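From: Armelle Delaunay
To: warehouse-layout list
Date: Sep 10, 2026
Subject: Re: Accumulation length ahead of the Handevbridge merge

Efraín Paucar wrote:
> We have 36 metres of gravity roller between the packing benches and
> the merge at Handevbridge. Escobar's planner says this is enough for
> 600 cartons an hour. At shift change the line backs up to the benches
> and the packers have to stop. Should I ask for more length, or is the
> merge itself too slow? Cartons are 400 mm long, all one size.

Efraín,

I would leave the length alone until you have looked at how the merge releases.

At 400 mm per carton, touching end to end, 36 metres holds 90 cartons. At 600 an hour that is nine minutes of buffer with the merge fully stopped. You will not get all of it in practice. Cartons skew on the curves and leave gaps, so I would plan on seven minutes and treat anything above that as luck.

So the question is how long the merge is closed to your lane at shift change. If it is under seven minutes, the lane should cope and something else is wrong. If it is longer, extra roller only moves the stoppage a few minutes later, and you pay for the floor space all day.

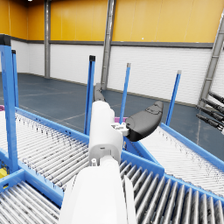 The other thing to check is the recovery rate. A full lane has to empty while the benches are still feeding it. If the merge takes 2,000 cartons an hour across three lanes and shares them evenly, yours gets 666. Against an input of 600 that leaves 66 an hour to clear a backlog of 90, or well over an hour. A second short stop in that time will fill the lane again, and from the benches it looks as if the buffer was never there.

We had the same trouble at Golleo in April. So-ying Kwan changed the release rule so that the fullest lane went first, with a limit on how long the others could be held. No steel was moved. The limit matters – without it the quietest lane can be left standing for a long time.

Giuliana asked off list about roller pitch. The usual rule is at least three rollers under the carton at all times, so for 400 mm cartons the pitch should be no more than 133 mm. If Handevbridge ever takes the small Florby cartons, work it out again from the shorter length.

Could you post the merge log for one shift change, with lane open and close times? Ten minutes either side is plenty. Flor Nina has a spreadsheet that turns those into a queue plot, and I can run it if she is away.

Armelle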